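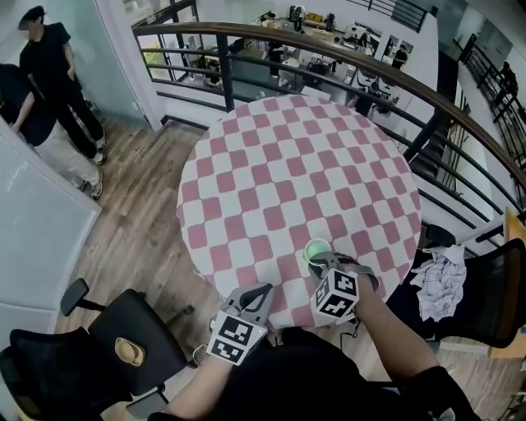 Hi Nuria,

You asked for something shorter than last time, so I'll try to behave! It covers everything since November, and the numbers are in the first half so you can stop reading whenever you like.

We're at 613 recorded demonstrations of the table tasks, and 399 of them passed review. I'd hoped for a better share than that. Most of the rejects come from the first weeks, when people were still closing the grippers too early on the cups and then dragging them along the cloth (the tablecloth bunches up if you so much as look at it). The newer batches from Katlow are much cleaner, and I'd like to keep the old rejects on disk for now in case Miris can use them later.

The bigger news is about people. When we started, four of the break area staff were down to do the recording, and I'll admit two of them thought they were training their own replacement. We had a long and fairly loud meeting about it. What came out of it is that everybody who records gets the hours written into their shift, as proper work, and the lunch setup stays with the same team through the whole grant. Folks relaxed a lot after that. One of them now spots a bad grasp faster than I do and has more or less taken over the review queue – I'd like to put her on a review contract, and there's a line for it in the new budget.

Not everything is rosy. Holding a gripper in each hand gets tiring, and two people told me their wrists were sore by the end of a session. We cut sessions to 12 minutes with a real break in between, which slowed us down more than I'd planned for. I'd still do it again. The Ritumon software also lost a morning of work when it failed to save, and they've promised a fix but haven't given me a date.

Next up is Toledo. The team there wants to try the same setup with their own crew, and I'd like to send one of our recorders along to teach them, because she'll explain it better than I can. Travel isn't in the current budget, so could you let me know if we can move the leftover equipment money over? It's a small amount and I can send the breakdown whenever you want it.

Call me if any of this needs talking through – mornings are best.

This site uses cookies to improve your experience. Accept all | Manage preferences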